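To: coltura-list
Date: Monday, May 15, 2023
Subject: Re: [coltura] How many demos before the lid task levels off?

An earlier message asked:

> We read the short note from Clovdale on training from hand-held
> gripper demos and would like to try something like it in Guimarães.
> Three things weren't clear to us. First, how many demos did you need
> before the success rate stopped climbing? Second, did you mix tasks
> in one policy or train one for each? Third, the note says you
> "dropped the idle parts" of each recording. By hand, or with some
> rule? We have one pair of grippers and maybe a week of people's time,
> so we'd like to know where to spend it.
>
> Also, is Clulesach the name of the policy or the name of the whole
> pipeline? The note uses it both ways.

Taking the last one first: Clulesach is the pipeline, from raw recordings to a trained policy. The policy network in it is nothing special, a diffusion policy of the kind most people on this list have already run. The note was sloppy on that and I've fixed the wording in the draft.

Number of demos. For the lid task we collected 576 in all, and trained on nested subsets of 68, 192 and 576. Every policy was then run for 200 trials on the two-arm setup, with the start pose of the container drawn from the same list each time. Results on the full task, counting a trial only if the lid is off and set down without the container being dragged off its mark:

68 demos: 61 of 200
192 demos: 138 of 200
576 demos: 151 of 200

So most of the gain is in by 192. Going from there to the full set tripled the collection work for 13 more trials out of 200. I would not make much of those 13. We have one training seed at 576 and three at 192, and the three seeds at 192 spread over nearly that much (the number above is the middle one).

If you have one week, I'd stop near our middle set and use the remaining days for evaluation. We did it the other way around in September and ended up with a lot of data and no good idea of what it bought us.

What the person doing the demo does with the two hands matters more than we expected. Our early demos had both grippers moving toward the container together. The policy learned to do that too, and when one side arrived a little late the other one pushed the container away. We changed the instruction so that one gripper goes to the handle and makes contact while the other comes up to the side and waits, close but not pressing. Then the second one steadies the body and the first one works the handle.
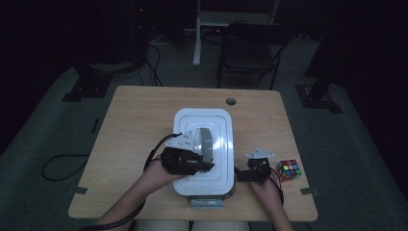 The 68-demo subset was drawn only from recordings made under the new instruction, and so were the other two. We threw away everything made before that. For what it's worth, a policy trained on the discarded demos, at the same size as our middle set, got 83 of 200. I wouldn't call that a clean comparison because the people doing the demos had also had less practice by then. But the failures were mostly the push-away kind, and those nearly vanish with the new instruction, so I believe at least part of it.

Mixing tasks. We tried both. The second task is picking up a cube and placing it at a marked spot, one hand only. A single policy trained on both, with a task label as input, did slightly worse on the lid (129 of 200 with the middle set of lid demos) and no different on the cube. Without the task label it was a mess: the free arm would drift over to the handle in the middle of a cube trial. If you only care about one task, train one policy. If you need both, give it the label. We did not try language input and I have no opinion on it.

Idle parts. This is done with a rule, not by hand. For every time step we take the speed of both gripper tips and the change in both gripper widths. If all four stay under a threshold for longer than half a second, we cut the stretch down to half a second. We do not remove it completely. Our first version did, and the policy then skipped the pause before pulling and tended to pull with the fingers only partly closed. Keeping a short pause fixed this.

One warning about that rule. It has to look at both hands together. If you trim each hand's track separately, they go out of step and the recording is useless for a two-hand task. That sounds obvious written down, but the trimming code we started from was written for one arm and we simply ran it twice. It took us a few days to see why the training loss looked fine and the robot did nothing sensible.

Things that did not help, or not enough to report:

Random crops larger than the usual small ones. With bigger crops the lid handle sometimes leaves the image altogether and the policy gets worse near contact.

Longer action chunks. We went from 16 steps to 32 and lost ground. The arms were smoother but slower to correct when the container moved.

Adding noise to the gripper width. No change in either direction.

Removing the slowest fifth of demos. This gave a small gain with the small set and nothing with the larger ones.

Failures at 576, since somebody will ask. Of the 49 failed trials, 27 were a missed grasp on the handle, where the fingers close in front of it or above it. Another 14 were a good grasp followed by a slip during the pull. The remaining 8 were trials where the lid came off but the container had moved too far, which we count as a failure. The missed grasps are mostly at the far end of the start poses, where we have the fewest demos. I think this is plain lack of coverage and more demos in that region would help more than more demos everywhere. We haven't tested that yet.

On time synchronization, which your message didn't ask about but which will cost you part of your week. Record a short clap of the two grippers at the start of every session, fingers closing together in view of both cameras, and check the offset from that. Ours moved between sessions, by up to three video frames, and we had assumed it was fixed. Correcting it was worth more on the lid task than any change we made to the network. On the cube task it made no difference, as you'd guess with only one hand in play.

Two limits of all this. Everything was done with one container, in one room, on one table. We moved the container and changed the lights, but a different lid is a different problem as far as this policy is concerned, and the one informal try we made with another container failed on nearly every attempt. And all the demos came from three people, all of them right-handed. We don't know how much of the learned motion is simply theirs.

The trimming script and the list of start poses are in the Coltura shared folder under "lid-task". The script expects both hands in one file with a shared clock, so convert first if your recorder writes two. The trained weights for the middle set are there as well. The ones for the full set will go up once the other two seeds have finished, and I'll post the seed-by-seed numbers to the list then.

If you do run this in Guimarães, please keep the same rule for what counts as a success, including the part about the container staying on its mark. Without it our middle set would read 152 instead of 138, and the two sites' numbers couldn't be put side by side.

Clovdale lid task group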